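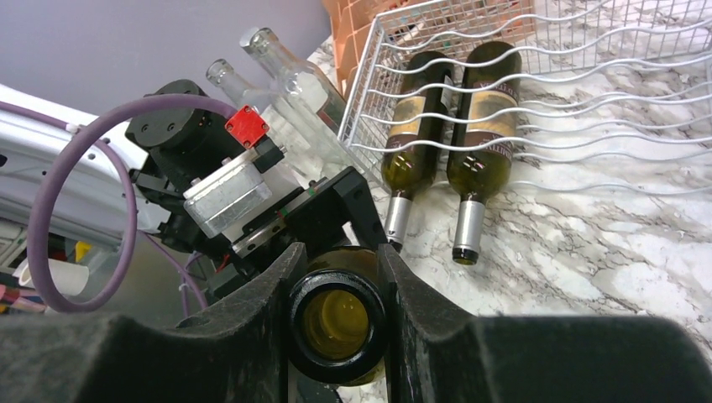
Plodis to Open Bottle Refill Shop in Former Brorero Creamery This April

MELÉNDEZ - Plodis, the member-owned bottle return and refill cooperative, will open its first permanent shop in April, in the old Brorero Creamery building on the river side of town. The shop will take back empty glass, wash it on site and put it on the shelf again, ready to be filled with table wine, cider, olive oil or vinegar.

It's a big step for a group that has spent two years working out of a borrowed loading dock! Over the past season, members brought in 2,689 bottles, and the wash crew had to turn people away on the busiest mornings (sorry again to everyone who drove in with a full trunk). The new space has a proper drain, hot water that stays hot, and room for 500 bottles to dry at a time.

"We've had people asking when they could just walk in, drop off their empties and go home with something good for dinner," the cooperative said in a statement. "Now they can, and we can't wait to see everybody."

Povetti, the family winery up the valley, will supply the first red and white on tap. Its wines will be joined by pressings from 69 small growers who signed on over the winter, many of them selling direct to the public for the first time. Cider starts when the apples do.

How it works: bring any clean glass bottle with a standard cork or screw finish. Labels can stay on, as the soak takes care of them. Chipped necks can't be refilled, but they are welcome in the cullet bin by the side door and will go to be melted down. Each accepted bottle earns a $2 credit toward a fill, and credits don't expire.

Customers who arrive without a bottle can take one from the washed shelf for a small deposit. Colors and shapes are whatever came in that week, which regulars tell us is half the fun.

Opening day begins at 9 a.m. with coffee, bread from the market bakers and a look at the wash line while it's running. Kids are welcome. Parking is behind the building, and bikes can be locked along the creamery fence.

Growers who would like to join the fall list can pick up a form at the counter.

About Plodis
Plodis is a nonprofit cooperative that collects, washes and refills glass bottles in and around Meléndez. Membership is open to any household or business in the area.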